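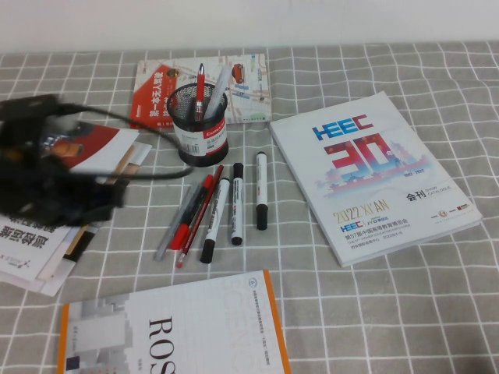 Aslı Dağdelen said before we'd even sat down that the papers ought to be sorted by who wants them, and that size was a daft way to do it, as you end up with a lovely neat pile and still can't find the parish map.

Binthorpe Reading Room > Meetings > August > Table and shelves

Started at 2, finished a bit after the tea went cold. I took the notes again (my handwriting, my fault).

1. The table
We had a good long go at this one! Everything that lands on the checked cloth seems to stay there, so we agreed it gets cleared at the end of each session. Booklets and loose sheets go in the tray, books go back on the shelf, and the big catalogue goes to Ilgın Sönmez, who asked for it last time and the time before. I wanted the red book kept out where people can pick it up, and that was agreed without any fuss.

2. Maps
Fold them the way they came, please. Aslı would like a box file for them and has seen one for £5. Agreed, and she'll bring the receipt.

3. Pens
Ilgın asked for a rule that pens go back in the pot, points down. I said points down is fine for most of them but the felt tips dry out if you leave the caps off, whichever way up they are – so caps on as well. We tried every loose one on scrap paper after the meeting, and duds went in the bin.
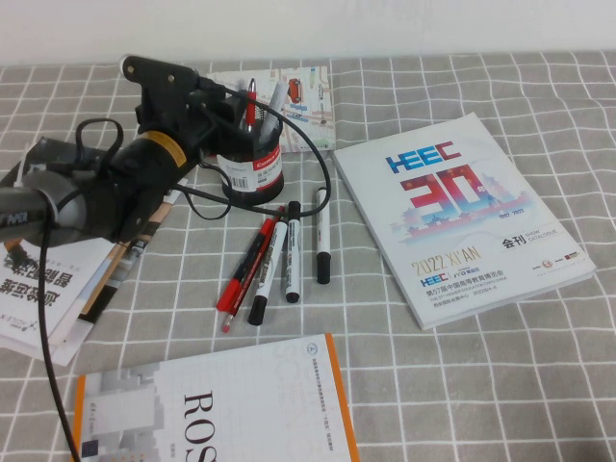
Item 3: the Comix pot, with the loose ones out on the cloth.

4. The cloth
Does it want ironing? Ilgın says yes, Aslı says life is short. I quite like it as it is, but I do agree the lines look wobbly. Left over to next time. Whoever takes it home for a wash should tell me first, so I can put the old green one on.

5. Leaflets
Çetinkaya's have printed 110 copies of the opening times and they're ready to collect. I'll go, probably before 11 if the bus behaves. They still have the old phone number on the back, so a sticker may be needed.

6. Anything else
The Mutomance shelf brackets haven't turned up. Aslı will ring them. Ilgın has a spare tray from Fonow that would do for the loose sheets, and will drop it in.

Next meeting same time, same table. Bring your own mug!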